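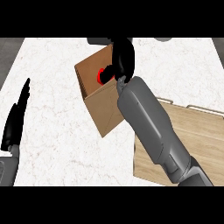 Stitched demos vs. real teleop on the box carry task – my results with Sireck

kettle_torque
27 October 2026

Okay so I finally finished the comparison I kept promising in the Kedance thread, and I figure it deserves its own place. Short version: the stitched demos helped a lot, they helped in a way I didn't expect, and I have one result I don't understand at all.

For anyone who skipped the other thread, the task is the two-arm cardboard box one from the Macaraeg set. Marble countertop, open box, something red inside it, cutting board off to the right. The right arm takes the box by the rim, lifts, and carries it over the counter without losing what's in it. The left arm is allowed to help but doesn't have to.

I recorded 300 teleop demos myself over way too many evenings. Then I ran them through Sireck, which chops each demo wherever a gripper makes or breaks contact, re-aims the pieces at a new box position, glues them back together and replays the whole mess in the simulator. If the replay passes the success check you keep it, otherwise it goes in the trash. I kept going until I had 2000 good ones.

Same policy network, same training length, five seeds each, three data mixes:

- teleop only
- stitched only
- both together

Teleop only got the box where it needed to go a little under half the time. Stitched only did better than that! Which surprised me, because the stitched motions look awful. There's a little hitch at every seam where the arm sort of remembers where it's supposed to be. Both together was the best of the three, but only by a hair over stitched only, and two of the seeds had it the other way around.

The part I don't get: with both together, the policy tips the box further during the carry than it does with either one alone. I measured it. It isn't a tilt I used much in my own demos and it isn't common in the stitched ones either. Any ideas?

ruthless_pid

Nice writeup. My first question is always the same one, sorry – how many eval rollouts per seed, and where did the box start?

If the eval start positions come out of the same sampler Sireck used to make the new demos, then stitched only is being tested on its home field and teleop only isn't. I'd bet most of your gap is coverage. Your hands put the box in whatever spots the reset happened to give you, and the stitcher filled in the rest of the counter.

kettle_torque

400 rollouts per mix, split evenly over the seeds. And yeah, the starts come from the same sampler. I mean, coverage is sort of the whole point of stitching, no? I want the policy to work all over the counter and I can't sit there and teleop all over the counter.

ruthless_pid

Sure, but then the claim is "more starting positions helps," and we knew that in January when everybody was arguing about the drawer task. What I'd want to see is 300 stitched against your 300 teleop, with the starts matched. If stitched still wins, you've got something to tell people about. If it ties, you've got a cheap way of making data, and I'd still use it, I'd just describe it differently.

softgrip_lou

I'm going to stick up for the OP a little. Matching the count is one fair test but it's a weird one for this method. Replays are close to free. Comparing equal numbers is like comparing a bread machine to kneading by hand and only letting the machine make one loaf. Equal hours of human time is the comparison I care about, and by that measure it's a blowout.

Where I'd worry is the success check. What is it looking at?

kettle_torque

Box above a certain height at the end, box inside the target area, red object still inside the box. Nothing about tilt. Nothing about where on the rim you grabbed it.

Right, I pulled up a rollout from the both-together run so you can see what kind of tilt I mean:

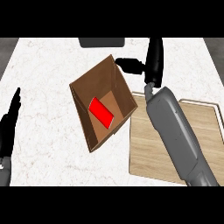 Box held up by the right gripper, left gripper off to the side.

softgrip_lou

Okay, I think that's your answer, or at least half of it. If the check doesn't look at tilt, Sireck keeps every replay where the contents stayed put, however far over the box went. So you're filtering for "didn't fall out" and nothing else. Then the policy averages between your careful wrist and the stitched ones and ends up somewhere neither of you went. I had the same thing happen with a bowl on the Trorolia setup last winter. Added one line to the check for how far it leaned and the strange behavior went away over the next training run.

Plot the tilt for the replays you kept next to the ones you tossed. I'm betting they look about the same.

gantry_goblin

Can I be the annoying one? That box is a rigid body. In Kedance the walls don't bend, or at least they didn't the last time I looked at that asset. Pick up a real cardboard box by one spot on the rim with something in it and the wall folds, the box swings, and your tilt is whatever gravity feels like giving you. So I wouldn't spend a week on why the policy likes one tilt over another. You're studying a box that doesn't exist.

kettle_torque

Ha, fair, but I'm not trying to put this on hardware! Everything here is sim against sim. The question was whether stitched data trains a better policy than my hands do, in the same world, with the same fake box.

gantry_goblin

Then say so in the title. People are going to read "stitched beats teleop" and go spend their lab's money on it.

softgrip_lou

The title literally says "on the box carry task." I think people can handle it.

ruthless_pid

I'm with the goblin on the physics and with Lou on the title. There's one thing about the physics that does matter inside the sim, though. With stiff walls, nearly any grab on the rim is a good grab. So the seams in the stitched demos don't cost you anything. A hitch in the middle of the lift would shake a floppy box, and here it's harmless. If you want to know whether those ugly seams matter, make the grip worse. Drop the friction on the finger pads and run all three mixes again. My guess is stitched only falls off first.

kettle_torque

Ooh, okay, I like that one. Friction is one number in my config so it's an overnight job. The matched-start test takes longer since I have to go dig out where the box was in every teleop episode (I did not save that in a sensible place, don't ask).

Also Lou, I did your plot while dinner was in the oven. You were mostly right. Kept and tossed replays overlap nearly all the way. The only ones that got tossed for tilt reasons were the really extreme ones where the red thing went over the side. So the filter is basically blind to it.

What it doesn't explain is why both together leans more than stitched only, when stitched only has the same blind filter.

softgrip_lou

Huh. Yeah, it doesn't. How are you mixing the batches? If it's half and half, the teleop demos get repeated way more often than the stitched ones, and maybe there's some habit in your teleop that gets amplified. Do you lift and rotate at the same moment, or lift and then rotate?

kettle_torque

Half and half, yes. And I lift and rotate together because I'm impatient. Oh no.

softgrip_lou

There you go, possibly. The stitched ones cut at contact, so lift and rotate come over as one chunk, and then the glue at the end straightens the wrist a bit to meet the next piece. Teleop never straightens. Put them together and the policy learns your rotate without a clear signal for when to stop. Try sampling in proportion to how many you have and see if the lean goes away.

newt_in_the_lab

Lurker with a beginner question, hope that's fine. What's the left arm doing in all this? I'm starting on the same task next week and I can't tell if I should be recording it at all.

kettle_torque

Totally fine! In my demos it mostly hangs out on its side of the counter with the fingers open. I still record it, and I'd tell you to do the same. I tried a run early on with the left arm's actions dropped and the policy was noticeably worse on starts way over to the left, where I'd sometimes used it to nudge the box toward the middle before grabbing.

gantry_goblin

Seconding that, and I don't second much. Also save your reset poses somewhere sensible, newt. See above.

ruthless_pid

And write the success check before you record anything. Watch twenty minutes of what it passes. I've thrown out over 300 episodes in one afternoon on account of a check that counted a box lying on its side as delivered.

kettle_torque

Friction run is going now, all three mixes, pads turned way down. I'll put the numbers in this thread when it finishes, then the proportional sampling, then the matched starts. If stitched only falls apart first I owe ruthless_pid a coffee.

ruthless_pid

Black, no sugar.

Search this forum Enter keywords Advanced search

Related threads
Sireck: where should it cut when both grippers are touching?
Kedance contact settings for thin-walled objects
Macaraeg drawer task, why is everybody's baseline different
Trorolia bowl carry – adding a lean limit to the check
Half-and-half batches or proportional? Post your results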